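Bench notebook – boxes and tabletop finish
February, started 9:40

Carrying on from the carton list. The Skesach two-piece boxes (plain, lid over base) are the ones we want to keep for the small parts, provided the lids go on and come off without much fuss. The folding cartons from Kaltik are set aside for now. They hold their shape but the flaps take up bench space when open, and Sum-yee Wan has already asked for that space back.

Lid fit. Outer base length 298 mm, measured with the steel rule along the bottom edge. Clearance between lid and base is 2 mm on the long side with the lid centered. On the short side I get less and the lid rubs. Caoimhe Doherty suggests the board has taken up moisture in the store room. Possible. I have moved one stack to the shelf over the radiator and will measure again once it has sat there overnight.

Lid depth 73 mm. A full-depth lid would be stiffer but needs a longer straight lift, and it pulls a vacuum if lifted quickly. The shorter lid lets air in sooner. Keep the shorter lid.

Table. Brown wood grain, the table by the white wall. Two points about it before anyone starts packing there:

1. The finish reflects. With the lights on there is a pale patch on the wood at low viewing angles, bad enough to hide a screw or a washer. Put a mat down for the small hardware.
2. Board slides on it. Fine for turning a box, less fine for pulling a tight lid. Hold the base.
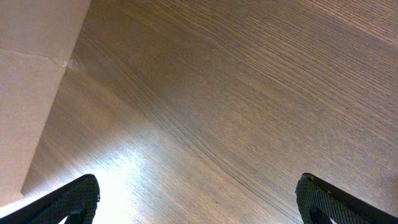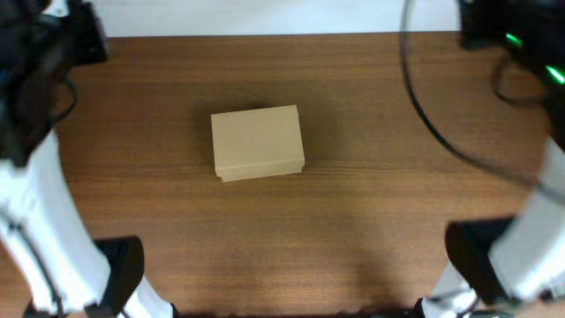
Plain tan board on the brown tabletop.

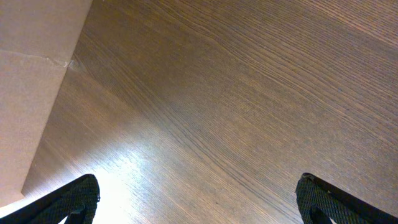
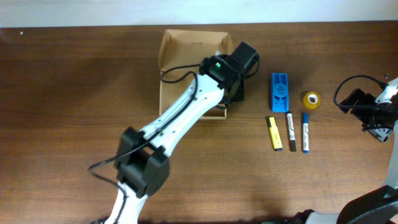
On labels: Lai-ching Sin wants them on the lid top, where they can be read from above. I would put them on the short end of the base, because lids get swapped. We had this with the Vemine fittings last time, two boxes with each other's lids and the wrong thread size sent upstairs. Proposal is a full label on the base and a short number on the lid. Chia-hao Lu to check whether the label stock sticks to uncoated board. The old roll did not.

Weight. Loaded one base with 148 of the short standoffs, bagged, and carried it to the far shelf and back. No sag in the bottom panel. The corners are the weak point, and I would not stack these more than three high when full. Lid stays on by friction only, so no carrying by the lid. Write this on the shelf card.

Dividers. The Sokol inserts are too tall by the thickness of the board and hold the lid up. Trim them or order the lower ones. Trimming with the bench knife leaves a ragged top edge – try the guillotine first, a few at a time.

Cleaning. Dry cloth is enough for the tabletop. The solvent wipes leave streaks in the finish, so keep those for the metal bench. Board dust collects along the edge where the boxes get dragged; brush it off before laying out the bags.

Open items:
– repeat the short-side measurement on the dried stack
– label test (Chia-hao)
– ask Polyxeni Stamatopoulos if the lower inserts come in the same width
– shelf card, carrying and stacking limits
– mat for small hardware, dark gray if there is a choice

Stopped 11:15. Folding cartons still under the metal bench.

Workshop notebook | Contact: Caoimhe Doherty | Back to top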